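종이상자 장기보관 시 투명테이프 들뜸, 점착제 종류 문제인지 골판지 표면 문제인지

게시판: 포장·보관 > 자재
작성자: 골심지
9월

습도 변동이 있는 창고에서 종이상자를 몇 달씩 쌓아두는 분들 의견을 구합니다.

조건부터 적습니다. 상자는 Halim 양면골판지, 표면지는 재생지 비율이 높은 쪽입니다. 봉함은 OPP 투명테이프 한 줄, 상하 모두 I자 봉함이고 손잡이식 커터로 붙입니다. 테이프 폭은 45mm입니다. 내용물은 인쇄물과 부자재가 섞여 있어서 상자마다 무게 편차가 큽니다. 보관 장소는 Uvalthorpe 창고 반지하층이고 공조는 없습니다. 장마철에는 벽 쪽 습도계가 98%까지 올라간 기록이 있습니다.

봄에 입고한 900상자를 이번에 재고조사하면서 확인했더니 날개 맞닿는 부분은 붙어 있는데 모서리를 돌아 내려온 끝단이 말려 올라간 것이 많았습니다. 들뜬 테이프 점착면에는 종이 섬유가 거의 묻어 있지 않습니다. 종이가 뜯긴 것이 아니라 계면에서 떨어졌다는 뜻으로 봅니다.

자재는 두 종류가 섞여 있었습니다. 하나는 Uklow 아크릴계, 하나는 Skimevton 핫멜트계입니다. 입고 당시 어느 상자에 어느 것을 썼는지 기록이 없어서 지금은 필름 색조와 풀 때 나는 소리로 추정하는 수준입니다. 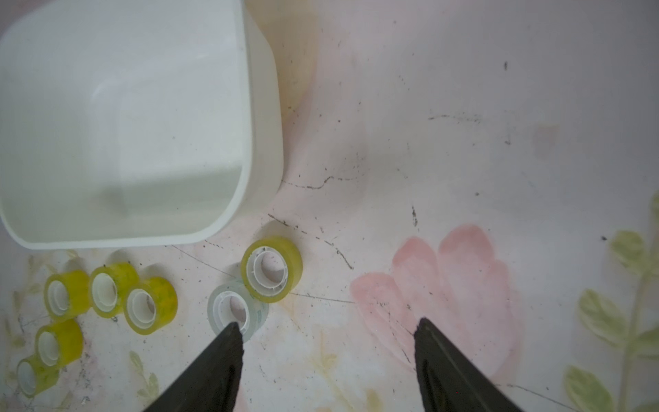
제가 세운 가설은 두 가지입니다. 첫째, 핫멜트계가 초기 접착은 좋아도 필름이 원래 형태로 돌아가려는 힘을 오래 받으면 점착제가 밀린다. 둘째, 테이프와 무관하게 재생지 표면의 분진과 흡습이 원인이다. 둘 다 해당될 수도 있습니다. 전량 재봉함을 하기 전에 어느 쪽을 먼저 확인하는 게 맞는지 의견 부탁드립니다.

댓글

---
평량계
첫째 가설 쪽입니다. 접착력을 한 덩어리로 보면 안 되고 초기점착력, 박리력, 유지력을 나눠 보셔야 합니다. 모서리 끝단은 박리보다 유지력이 지배합니다. 날개가 벌어지려는 힘이 계속 걸려 있으니 사실상 크리프 시험을 창고에서 하신 셈입니다.

고무계 핫멜트는 온도가 올라가면 유지력이 빠르게 떨어집니다. 수성 아크릴은 처음에는 약해 보여도 시간이 지나면서 표면을 적셔 들어가기 때문에 장기보관에는 대체로 유리합니다.

---
창고지기아님
위 댓글에 반대합니다. 점착면에 섬유가 없다고 하셨는데 핫멜트 크리프라면 표면지에 점착제 잔사가 길게 끌린 자국이 있어야 합니다. 그게 있는지부터 보세요. 잔사도 없고 섬유도 없으면 애초에 붙은 적이 없는 겁니다. 분진 아니면 압착 부족입니다.

재생지 비율이 높은 상자에서 이 증상은 흔합니다. 표면 섬유가 짧고 사이즈제 편차가 심해서 같은 로트 안에서도 결과가 갈립니다. 테이프를 아무리 바꿔도 상자 쪽이 그러면 반복됩니다.

---
평량계
@창고지기아님 잔사 이야기는 맞습니다. 다만 압착 부족이면 날개 중앙부도 같이 떴어야 합니다. 본문에는 중앙부는 붙어 있다고 되어 있습니다.

---
창고지기아님
@평량계 중앙부는 위에 쌓인 상자가 눌러줍니다. 몇 달 동안 무게가 걸려 있었으면 그게 압착입니다. 옆면 끝단은 눌러주는 게 없습니다. 그러니 중앙부가 붙어 있다는 사실만으로는 구분이 안 됩니다.

---
골심지 (작성자)
두 분 감사합니다. 적층 하중은 생각하지 못했습니다. 최상단 상자만 따로 보면 구분이 될 것 같아서 최상단만 골라 봤습니다.

결과는 애매합니다. 최상단 상자는 중앙부에도 기포처럼 뜬 구간이 보이고, 끝단 상태는 아래쪽 상자와 차이가 없습니다. 잔사는 일부에서 손끝에 걸립니다. 잔사가 있는 상자는 필름을 당겼을 때 소리가 작은 쪽이었는데, 저는 이것을 핫멜트 쪽으로 분류하고 있었습니다.

---
습도구십
보통은 반대 아닌가요. 핫멜트가 풀 때 소리가 크고 아크릴은 저소음 처리품이 많습니다. 소리로 분류하는 것 자체를 그만두시는 게 낫겠습니다. 저소음 여부는 점착제 종류보다 필름 배면의 이형 처리에 좌우됩니다.

색도 마찬가지입니다. 핫멜트가 누렇게 보이는 경우가 많은 것은 사실이지만 감긴 상태에서는 층이 겹쳐서 아크릴도 누렇게 보이는 제품이 있습니다. 한 겹 떼어서 흰 종이에 대 보고 판단해야 합니다.

---
골심지 (작성자)
지적 맞습니다. 분류 기준을 폐기하고 다시 했습니다. 남은 롤에서 시편을 떼어 Halim 상자 원단에 붙이고, 고무 롤러로 같은 횟수만큼 왕복 압착한 것과 손으로만 문지른 것을 나눴습니다. 추를 매달아 창고와 사무실에 각각 걸어 뒀습니다. 정식 시험 규격은 아니고 상대 비교용입니다.

표면 분진 영향은 별도로 보려고 원단 절반은 마른 천으로 닦고 나머지는 그대로 썼습니다. 시편 폭은 재단하지 않고 롤 원폭 그대로입니다.
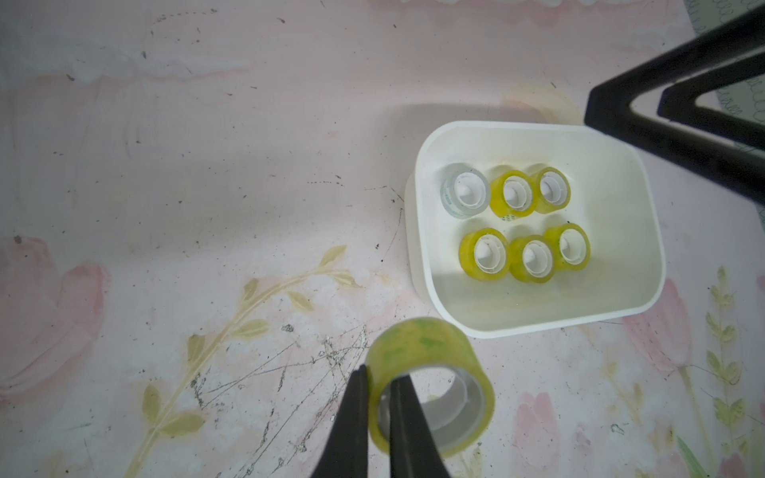 일주일 지난 시점의 경향만 적으면 이렇습니다.
- 사무실: 테이프 종류와 압착 방법에 관계없이 떨어진 시편 없음
- 창고, 롤러 압착: Uklow 유지, Skimevton은 아래로 밀린 흔적
- 창고, 손 압착: 두 제품 모두 떨어진 시편 있음, Skimevton 쪽이 먼저
- 닦은 면과 닦지 않은 면: 롤러 압착에서는 차이가 안 보이고 손 압착에서만 차이가 남

---
평량계
그러면 주 원인은 압착, 부 원인은 점착제 종류로 정리되는 것 같습니다. 제가 처음에 순서를 거꾸로 봤습니다. 다만 창고 조건에서 롤러 압착을 했는데도 밀린 흔적이 있다는 점은 가볍게 볼 일이 아닙니다. 보관 기간이 길어지면 그쪽이 주 원인이 됩니다.

---
창고지기아님
손 압착에서 닦은 면이 나았다는 것은 분진이 변수라는 뜻이기도 합니다. 작업자가 바쁘면 롤러든 손이든 압착이 균일하게 안 됩니다. 실무에서는 상자 표면을 바꾸는 편이 효과가 큽니다. 같은 Halim이라도 표면지 등급을 올릴 수 있는지 문의해 보세요.

---
골심지 (작성자)
표면지 등급은 문의했는데 단가 차이 때문에 기존 재고 소진 후에나 가능하다는 내부 답변입니다. 당장은 커터 교체와 테이프 통일로 갑니다.

---
단면지
끼어들어 죄송하지만 시험 배치에 한 가지 빠진 것이 있습니다. 봉함 시점의 상자 함수율입니다. 창고에서 이미 습기를 먹은 상자에 붙이는 것과 마른 상자에 붙이고 나서 습기를 먹는 것은 결과가 다릅니다. 골판지는 흡습하면 치수가 늘고 OPP 필름은 거의 안 늘어납니다. 붙은 뒤에 종이만 늘었다 줄었다 하면 계면에 전단이 반복해서 걸립니다.

원단을 어디에 두었다가 붙이셨는지요.

---
골심지 (작성자)
@단면지 전부 사무실에 하루 둔 원단입니다. 실제 입고 작업은 창고 입구에서 하니 조건이 다릅니다. 창고에 둔 원단으로 2차 시험을 하겠습니다. 시편은 핫멜트와 아크릴, 롤러와 손 조합 그대로 가고 닦은 면 구분은 뺍니다.

---
습도구십
그 습도면 테이프보다 상자 압축강도를 걱정해야 합니다. 흡습한 골판지는 적층 강도가 크게 떨어집니다. 봉함이 멀쩡해도 아래 단이 주저앉으면 날개가 벌어지면서 같은 증상이 납니다. 아래 단 옆면에 배부름이 있는지 확인해 보세요. 있으면 적층 단수를 줄이거나 벽에서 띄우는 것이 먼저입니다.

---
창고지기아님
적층 단수 이야기는 동의합니다. 팔레트를 벽에 붙여 놓는 곳이 의외로 많은데 벽 쪽 한 열만 상태가 나쁘면 거의 그 문제입니다.

---
골심지 (작성자)
벽 쪽 열에 배부름이 있습니다. 안쪽 열은 육안으로는 모르겠습니다. 다만 끝단 들뜸은 안쪽 열에도 똑같이 있어서 이것만으로 설명되지는 않습니다. 팔레트는 통로 쪽으로 당겨 놓았습니다.

---
물풀반대
장기보관이면 OPP를 쓸 이유가 있습니까. 물로 활성화하는 종이테이프는 전분 접착제가 섬유 안으로 들어가서 떼면 표면지가 같이 찢어집니다. 끝단 들뜸이라는 문제 자체가 거의 없습니다.

---
습도구십
@물풀반대 습도 98% 찍는 반지하에서 전분 접착제요? 재활성화도 문제고 곰팡이도 문제입니다. 인쇄물이 들어 있다는데 권할 조건은 아닙니다.

---
물풀반대
완전히 건조된 뒤에는 그 정도로 풀리지 않습니다. 곰팡이는 종이테이프가 없어도 그 습도면 상자에서 먼저 핍니다. 근본적으로는 제습기를 놓을 일이지 테이프를 고를 일이 아니라고 봅니다.

---
평량계
제습은 다들 동의할 텐데 질문이 재봉함 순서였으니 그쪽으로 답하면, 전량 재봉함 말고 모서리 보강만 하는 방법이 있습니다. 들뜬 끝단을 잘라내고 옆면으로 충분히 내려오게 새 테이프를 겹칩니다. 단, 기존 점착제 잔사 위에 붙이지 마세요. 핫멜트 잔사 위에 아크릴을 올리면 잔사층에서 다시 밀립니다.

---
골심지 (작성자)
정리합니다. 재봉함은 잔사가 확인되는 상자부터, 위치를 옆으로 비켜서 Uklow로 합니다. 나머지는 끝단 절단 후 보강입니다. 커터는 압착 롤러가 달린 것으로 바꿉니다. 상자에는 테이프 품명과 봉함 월을 적어 두기로 했습니다. 제습기는 견적 요청 중입니다.

2차 시험 시편은 오늘 오후에 걸었고 떨어지는 순서가 나오면 이 글에 댓글로 달겠습니다.

---
단면지
가능하면 걸기 전후 원단 무게도 재 두세요. 함수율계가 없어도 주방저울이면 변화 방향은 나옵니다.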